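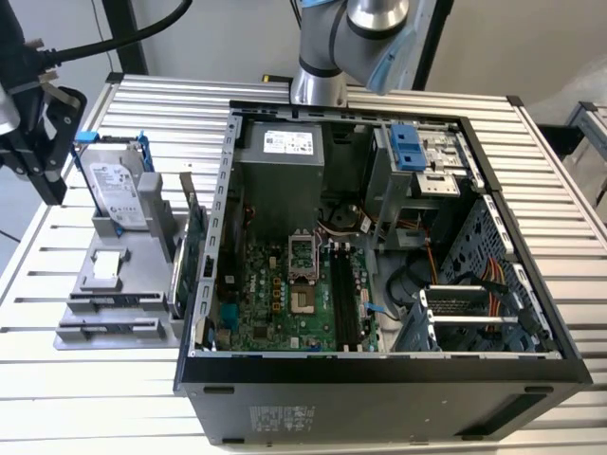 Handout 6, page 2

Looking after the strip-down cell

Most of you met the cell last week, when Tharindu ran it and I talked over him. This week you get to look after it, which is less glamorous but takes up far more of my time! The old towers that go under the arm are the easy bit. The cell itself needs setting up every morning and a proper going-over every so often, and I'd like you all to have done both before the February visit to Trararier.

Start with the table. It's slotted aluminium rail all the way along, lovely to bolt things to and a magnet for lost screws. Before anybody powers up, run the soft brush down every slot, left to right, and then the vacuum. A screw sitting proud under a chassis tips the whole case, and then every height we taught is wrong. I once spent a full afternoon blaming the arm for that (Tyra Solberg found the screw, and still has it on her desk).

Next, the tower. Side panel off, open side facing up, outer bottom panel towards you. Push it by hand until it won't slide any further against its stops, then give it a gentle rock. If it rocks, take it off and look underneath.

The grey tray goes to the left of the case. It takes the parts that have come out, so you'll see a Seagate drive standing up in its blue caddy and the two slotted card holders one above the other towards the bottom. Check that the tray is bolted down, both ends, and please don't lean on it while you're reaching over. When you add a card to a holder, let it find the slot by itself. Forcing it opens the slot up, and a loose holder means the gripper has to guess where the card is next time.

Now the processor socket. Once it's empty the contacts are bare, so no fingers, no brushes, no blowing on it. We do want those boards for the Azevedo repair bench afterwards. Strap on, always.

The arm. Power off at the cabinet and your own tag on the switch before you touch a joint. Have a look at the light blue cover round the wrist: it should sit flat, with no folds near the moving part. If it's torn, swap it, don't tape it. Then follow the thick black gripper cable along with your hand and feel for stiff places. It wants a nice easy curve. We changed ours after around 3000 cycles and it had gone hard as a stick near the plug, though you couldn't tell by looking.

Gripper fingers get a wipe with the lint-free cloth, then a check on the bracket screws with the small torque driver. Write the reading in the Trilenness logbook, even when nothing has changed (especially then, says Radoslava, who has to read it).

Last of all, re-teach the zero point. Slow speed, one person on the pendant, one on the stop button, no chatting. The steps are in program 49 and they come up on screen one at a time, so I won't copy them out.

For next time: each pair does one full morning set-up and hands me the log page, signed. Lurdes Neves has the key to the spares cupboard, and the spare wrist covers are on the second shelf, behind the gloves.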